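Home | Forums | Home Builds | Arms and Manipulators | New Posts | Search

Kitchen arm, simulation first: where would you put the base?

grate_expectations
23/02/2021

Hello all. Long-time reader, and I've finally got something worth asking about. I'm putting together an arm for the kitchen at home, the idea being that it can lift a pan off the hob and set it down on the worktop while I get on with the chopping. My other half has agreed to this on the condition that nothing gets bolted to anything until I've shown it working on the computer, so I've spent most of the winter evenings building the kitchen in simulation (I've become far too fond of getting the marble right, I admit).

At the moment the base stands in front of the units at the left-hand end of the hob, and the arm goes up and over from there. I like it because it leaves the worktop clear. What I don't like is how the elbow behaves. With the gripper parked up high, the upper arm crosses in front of the left end of the hob, and I keep thinking about somebody leaning in to turn a knob.

The pot lives on the back right burner for now, the hardest one to get to from that side. I thought if I could manage that one, the rest would come easily enough. This is the pose I start each run from: 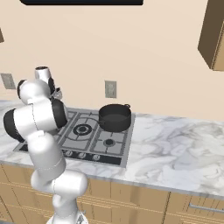 What I'd like opinions on

1. Base on the left as it is, or moved round to the right where there's all that open worktop?
2. Is it daft to start with the gripper so high?
3. Anyone had luck with looped handles? The pot has a small one up at the rim and another short one lower down on the left, and I can't settle on which to go for.

Thanks in advance, and sorry for the length. I do go on.

Flostomside
Lovely bit of work, and I'm quite jealous of that worktop! I'd move it to the right without a second thought. Your pot is over that side, your free space is over that side, and you'd be setting things down there anyway. From the left you're asking the arm to stretch across the whole hob and come back again with something heavy on the end. I did much the same in our shared workshop with the Trernon build and we lost 4 weeks to a shoulder that sagged every time it reached out.

torque_of_the_town
I'll disagree, in a friendly way. Put it on the right and you've lost the only decent prep space in the kitchen, and that's where the other half will want to be standing. Left is fine. It's the elbow that needs sorting. Most arms like that can reach the same spot with the elbow held in more than one position, so have a play with your joint limits before you go moving furniture.

On the height, I wouldn't call it daft at all. A high start means you come down onto the pot and don't sweep sideways into it. Mine starts high too.

Flostomside
Fair point about the prep space, but I'd still rather have a strong short reach than a weak long one. Has the OP weighed the pot with soup in it? Empty pots tell you very little.

grate_expectations
I have not weighed it with soup in it. I've got it down as an empty pot in the simulation, so that's tonight's job — thank you, I think.

halfinch_spanner
Go for the handle at the rim. I tried grabbing a low one with small metal fingers and the whole pot wanted to tip. I ran around 4000 simulated grabs before I trusted the Gremico gripper anywhere near my own stove, and the low handle was still the one that went wrong. Do add a lid at some point as well, it changes where you can come in from.

torque_of_the_town
Agreed on the rim, though I'd want both handles taken if it's hot soup. One handle and a full pot makes me nervous whatever the software says.

grate_expectations
Two arms is a conversation I'm not ready to have at home! I'll try the elbow limits first with the base left where it is, then a copy of the file with it moved to the right, and run both with the soup weight in. Will post the numbers for the two when I have them, probably not before May at the rate I go.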